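Gripper comparison, two-arm bench
Rhun Rees
11/10/19

A gallery from our comparison of fingertips and wrist cameras on the Skullden bench. Both arms ran on the same rail under one Tretine controller. The question was whether the foam fingers we have used since May are good enough for thin, flat parts, or whether we should pay for the Werko hard tips.
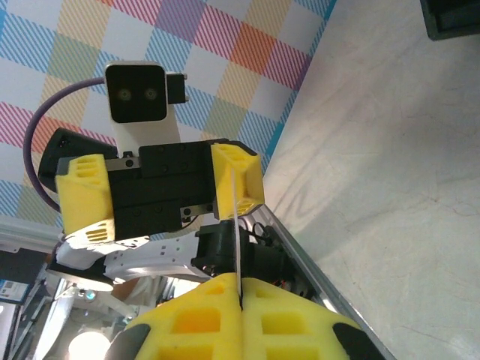

Yellow foam fingers on both arms, seen from one wrist camera with the other gripper facing it. The two-lens camera sits on a white mount, with the purple cable looped off to one side.

We moved the camera mount once during setup. In the first position the cable pulled on the connector at full wrist rotation, so we gave it a longer loop and tied it down along the upper link.

The test job is card sorting. Cards are picked from a pile between the arms and dropped in one of three bins, black, yellow or green. Card color does not have to match bin color. The controller gets a list and follows it.

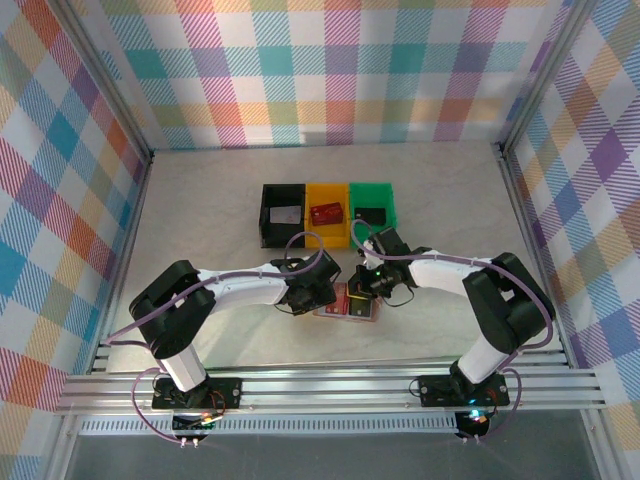 Each fingertip set gets 500 picks, split into runs of 30 with a short check of the pads after each run. Foam is at 300 so far. Most misses came when two cards lay flat on top of each other and the fingers closed on both. Slowing the last part of the approach helped more than changing grip force did.

The Werko tips go on next, then the molded set from Huenchumán. Results for all of them will be added to this page.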